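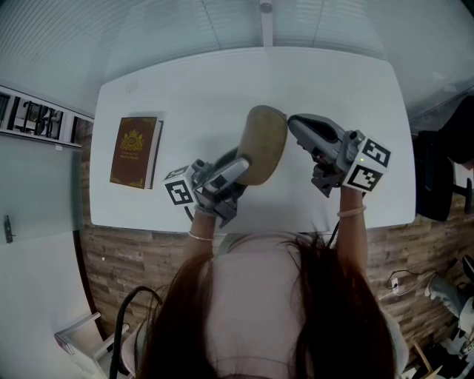

Je refais les semelles de mes chaussures de marche depuis deux ans. On me demande souvent comment je m'y prends, alors je mets tout ici à la suite.

D'abord, sortir la semelle d'origine. Elle est presque toujours juste posée, parfois tenue par un point de colle au talon. On tire doucement depuis l'arrière. Si ça résiste, un coup de sèche-cheveux et on recommence.

Cette semelle sert de patron. On la pose sur un carton fin, on trace au crayon, on découpe, on essaie le carton dans la chaussure. S'il gondole à l'avant, on retire un millimètre au bout, pas sur les côtés.

Pour la matière, j'ai essayé le feutre de laine, le liège et le cuir. Le feutre de 5 mm est agréable en hiver mais il se tasse vite. Le liège tient mieux, il casse si on le plie à froid. Le cuir, je le garde pour les chaussures de ville.

J'achète chez Torkulari, en plaques. La dernière m'a coûté 28 euros, port compris, et j'en tire plusieurs paires en pointure 39. Kelutitz est moins cher mais les bords arrivent souvent abîmés.

Découpe au cutter, lame neuve, en plusieurs passages légers. Les ciseaux écrasent le liège. Ensuite papier de verre sur la tranche, en biseau vers le dessous.

Pas de colle les premiers jours. On marche avec, on regarde si ça glisse, on corrige. Je colle seulement l'arrière, avec une colle néoprène en couche mince.

Question de Branwen Gittins sur les pieds creux : je ne fais pas de correction de voûte. Pour ça il faut voir un podologue, une semelle maison mal calée peut faire mal au genou.

Entretien : on les sort le soir, on laisse sécher loin du radiateur. Pas de machine à laver, même pour le feutre.

Côté durée, ma paire en liège a fait 500 km, surtout sur chemins. Celle en feutre était plate bien avant. Torquil Mowat m'a conseillé de coller un tissu fin sur le liège, je teste en ce moment sur le pied droit.

Ajout du 8 mai 2019 : le tissu se décolle un peu sous les orteils. J'ai remis de la colle et j'attends la prochaine sortie.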